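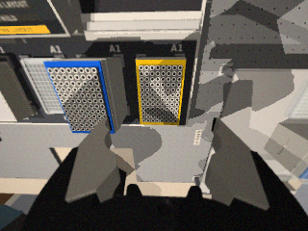
Is "fewer than" really worth fighting over?

pellmell
Our style guide at Clilix says "fewer" for things you can count, "less" for everything else. Fine. But on Friday an editor changed "less than 3000 words" to "fewer than 3000 words" in my copy and it reads like a tax form. Who hears that as wrong?

Oxbow_T
I do. Words can be counted. Fewer.

dunmarrow
So can dollars and miles, and you'd never say "fewer than 113 miles away". The rule has so many exceptions I doubt it's a rule.

Oxbow_T
Distance is an amount. A word count is a pile of separate words – different thing.

pellmell
Is it though? When I give a limit I'm thinking of a length. I'm not picturing each word.

commasplash
The Cindska checker flags both versions, for what that's worth. I ran a 2639-word report through it and got 2 warnings on the same sentence, each telling me to use the other one.

dunmarrow
Which tells you how much to trust a checker.

Oxbow_T
It tells you how much to trust that checker. I still want to see one careful writer who puts "less books".

dunmarrow
Nobody here is defending "less books". The question was "less than" plus a number.

pellmell
Right. I changed it to "under 3000 words" and the editor let it through. Still not convinced the first one was a mistake.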